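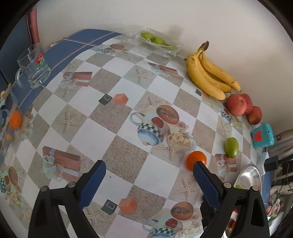

Posted by gutero_2088 – 16 October 2022 – Grippers & Handheld Tools – 1823 views

Flerkon hand-held gripper kit, fruit picking up – worth it or go Tristeo?

Hi all. Got the Flerkon hand kit in front of me on a loaner, have to give it back or pay for it, trying to decide fast. Kitchen table, ordinary groceries. Oranges, the oval green fruit, bananas, peaches. I squeeze by hand, the camera on the tool records, and the clips are supposed to teach an arm later on. That last part isn't mine, I just need good clips.

What I like so far. Light. Linkage moves smooth, no slop in the pivots that I can feel. The blue textured pads do fine on a glossy orange if I come in straight and close slow.

What I dont like. The pads sit angled apart when open, so if the fruit is close to the tip it wants to roll away from me before both sides touch. Orange does it most. The long green one is ok if I grab across it, bad if I grab lengthwise. Peaches I'm scared of, dented 2 already. Bananas fine by the middle, hopeless by the stem.

Also my tablecloth is really busy – checks, teapots, papaya halves, little gift boxes, starfish all over. There are printed orange cubes and everything on it. Does that hurt the clips? Flerkon booklet says "varied household surfaces" and that's all it says. The Tristeo seller told me plain white mat only, which seems like a pain.

So, keep it or send back? And is the Calloway pad set any good, its listed as a fit for both.

Thanks in advance, in a bit of a rush.

tworoomshop
Accepted by poster

Keep it. Had both, sold the Tristeo. The Tristeo closes harder but you get no feel thru the handle, and for soft fruit feel is everything.

The rolling thing is technique mostly. Get the pads further past the fruit before you close. You want it touching the middle of the pad, not the tip. If the tip is only just over the edge of the orange you're too early, push forward another inch or so, then close. Tip grabs are for small stuff.

Long fruit – turn your wrist, always go across. Same for bananas, one off the bunch first, then middle. A whole bunch is heavy on these linkages, I wouldnt.

Peaches. Stop squeezing when the pad starts to give. Seriously, that's it. Practice on a tennis ball, then on a tomato you don't care about.

Tablecloth: I'd leave it on for part of the clips and swap it for something plain for the rest. Mine were all on one plain mat and the arm went dumb the minute somebody put a towel down. Yours could have the opposite problem, all one cloth, so mix it up. 20 good grabs per cloth and then change. Move the fruit every time too, dont just put the orange back in the same spot.

Printed stuff: pictures of fruit on the cloth are good to have in my opinion. The arm has to learn not to go for the papaya that isn't there. But I'm one guy with a shop, ask Flerkon support if you want it offical. They answered me in two days.

One more. Check the screws at the handle end after the first week. Mine backed out.

pearlstreet_al

Send it back, too much money for a grabber. You can get reacher tools at the hardware store and tape a phone to it. I did that in February and it was ok. Phone fell off a few times.

nightshift_k

Can't speak to Tristeo, never held one. On the Calloway pads – bought the set for my Flerkon, used them a few months. Softer than the stock blue ones. Better on peaches and ripe pears, worse on anything smooth and heavy, oranges slid out on me more than with stock. They also pick up lint like crazy, wipe them down between sessions.

Fit was snug. Had to warm the pads with a hair dryer to get them on the fingers, and one never sat totally flat. So "fits both" is sort of true.

If your clips are mixed fruit I'd stay with the stock pads and only swap for a soft fruit day. And don't mix, one stock and one Calloway pulls everything sideways. Tried it.

Clear plastic is the other thing to test before the loaner is up. Trays, mugs. I could see a glass mug fine with my own eyes but in my clips the edge just vanished under my kitchen light. Shiny metal bowls threw glare too. Had to kill the overhead lamp and work by the window.

gutero_2088

Thanks, went further past the fruit like tworoomshop said and the orange stays put now. Keeping it. Skipping the Calloways for now. Screws were loose already btw.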